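Guides > Desk Lamps > Stuvden Clamp Lamp > Setting Up and Aiming

Section 2: Getting the lamp onto your desk

I've set up a lot of these now and I still do it in the same order every time, so just follow along and you'll be fine!

1. Open the clamp all the way before you bring it anywhere near the desk. The knob is stiff when it's new (mine squeaked for a week).

2. Slide the clamp over the edge and push until the back plate touches. It fits tops up to 32 mm thick. If yours is thicker, you want the Brurnomell bracket, and that's in Section 4.

3. Tighten by hand until the lamp stops wobbling, then give it one more quarter turn.

CAUTION: No pliers, please. I cracked a clamp that way and Jolene Te Moana in the parts room has not let me forget it.

4. Run the cord down the back of the desk and leave a bit of slack by the hinge, enough for the arm to swing both ways.

5. Plug it in, press the dimmer once, and wait for it to come up. Full power is 800 lumens, so don't be staring at it when you do this, ha.

6. Now aim it. I start with the head roughly 25 inches above the desk and tip it a little away from my chair. Sit down, put your work where it normally goes, and nudge the head until the shine is out of your eyes.

NOTE: Pale or glossy tops throw back more light than dark ones. Try turning the dimmer down two clicks before you start moving the arm again. 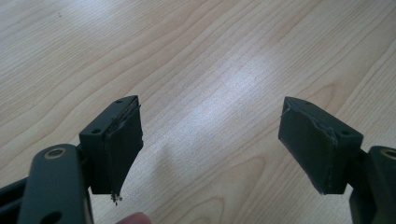

Can I leave the lamp clamped on when I raise or lower a standing desk?

Sure, as long as the cord has enough slack for the full height and the arm is folded in first.

7. Once you're happy with the angle, snug up the small screw on the hinge. The key for it is taped under the base of the clamp.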